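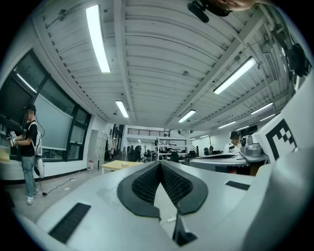
Page last changed: Apr 30, 2018

Dezső Nyitrai has repaired accordions in Mandale for 38 years – or so the sign by his door says. He laughs when I mention it. "The painter ran out of room. It was meant to be 386 Station Road."

He learned the trade from Sławomir Lis, who ran the shop before him and still drops in to tune reeds. The two of them disagree about wax. Lis mixes his own from beeswax and rosin, while Nyitrai buys it in.

"Sławomir says mine goes brittle in winter," he says. "I've had 3 boxes come back for it, and one of those had been left in a car."

Most of the work is bellows. A leaking corner takes an afternoon, a full set a good deal longer, and he charges $95 to open an instrument and tell the owner what's wrong with it. Plenty of people take the quote and go home.

"I don't mind that. Some of these were Grandpa's and they only want to know if it can be played again."

The job he remembers best came in March, a piano accordion that had sat in a damp basement. The leather on the pallets had gone green and half the reeds were rusted. He did the reeds himself and asked Lis to tune them.

"He complained the whole time," Nyitrai says. "Then he played it until we closed."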